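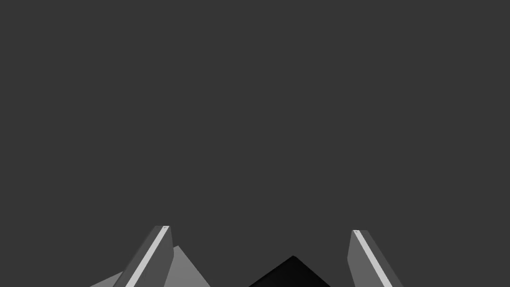 The open gripper in our simulation, with the dark object between its two fingers.

Robotics club: news from the summer and plans for September

2025-08-29

Dear members and friends of the Ambrose robotics club,

The summer is nearly finished and I would like to tell you what the simulation group has done. Many of you asked me by e-mail, and I am sorry that I could not answer everybody. I hope that this report will answer most of the questions.

As you know, in spring we decided to enter the Trititz student competition in the class "pick and place". In this class every team works first in simulation. Only the teams which pass the simulation round are invited to work with the real arm. For us this is a good rule, as our own arm is old and one of its joints has been waiting for a spare part since Easter.

In the simulation we use a simple model of a gripper with two flat fingers. The picture at the top shows the view which our program receives from the camera on the hand. There are very few details in it, and everything is grey or almost black. Some of our younger members were disappointed when they saw it for the first time, for they expected something like a computer game. But the program does not need a beautiful picture. It needs to find the edges of the block and to decide how far the fingers must go before they close.

The block gave us much work in July. It is nearly black, the background is dark grey, and from the hand camera only the upper part of it can be seen. Our first program looked for the brightest surface in the view, and so it always found the pale stripes on the fingers and tried to pick up its own gripper. We laughed a lot, but it took us two weeks to correct this. Now the program first removes the fingers from the view, and after that it looks for the darkest surface which is left.

For training we prepared a set of 2000 starting positions of the block. We run them during the night on the computer in the small room, so please do not switch it off, even if the screen is black. In the last complete run the program picked up the block and put it in the right place 1368 times. In June the same test gave us 305. I think this is good progress for one summer, although the result is still not good enough for the final round.

Most of the failures which remain are of one kind. The hand comes down with a wrong angle, one finger touches the block before the other one, and the block is pushed away. The group has two ideas how to repair this. One is to turn the hand a little and look for a second time before it goes down. The other is to close the fingers more slowly. The first idea costs time, and each attempt in the competition has a time limit, so we want to test both and compare.

We also changed the way we keep our programs. Until July everybody had a copy on his or her own laptop, and twice we lost a good version. Now all the files are in one folder with the name Clelodis (the younger members chose it, I do not know what it means). Please write one line in the log when you change something. One line is enough, but it must be there.

Some news about money. The Provard workshop has given the club 600 euros for this school year, and we thank them very much. Half of it will go to the spare part for the old arm. With the other half we would like to buy a second-hand computer, in order that two tests can run at the same time. If you know of a suitable one, please tell us before we order.

In September we start again with regular meetings, every Tuesday at five o'clock in the usual room. The first meeting will be for new members. You do not need to know programming before you come. We will show how to move the simulated hand with the keyboard, and everybody can try to pick up the block by hand. It is more difficult than it looks, and it helps to understand why the program has trouble with it.

The older members are asked to come half an hour earlier to the first meeting. We have to divide the work for the simulation round: vision, movement, testing and the written report. Last year the report was left for the final evening, and we lost points for it. This year I would like to have one page written after every month.

Parents are welcome too. Please bring your own laptop if you have one, and the charger.

With best regards,
the leader of the simulation group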